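Examples from the simulator, April notes
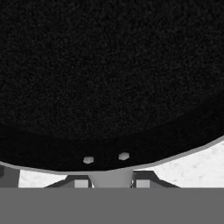 Wrist view in the simulator, with the gripper at the rim of the black object.

I am still collecting examples for our learning system, and this month I reached episode 123. I had hoped to be further, but I deleted many of the early ones. My hand was nervous on the controller and the policy would have learned to be nervous too.

The wrist view is the most difficult one to drive from. When the arm comes close, the black surface fills most of the picture and I lose the feeling for distance. I then look for the two pale hexagons above the rim and steer by them. Njål Amundsen, who wrote the recording part of Damow, asked me whether the network will do the same trick. I don't know. It may learn the hexagons and nothing else, and then we have a problem with every object that has none.

For this reason I have changed two things. I save the wrist view together with a second view from the side, and I start each episode from one of five arm positions. Before, I always started from the same place, which was comfortable for me but poor for the data.

Borghild Tangen would like me to make the marbled worktop change between episodes as well. She is probably right. I have tried it once and the loading became very slow, so I must first learn how Damow keeps its textures.

If somebody has a good rule for when to throw an episode away, please write to me. At present I decide by feeling, and in the evening my feeling is much stricter than in the morning.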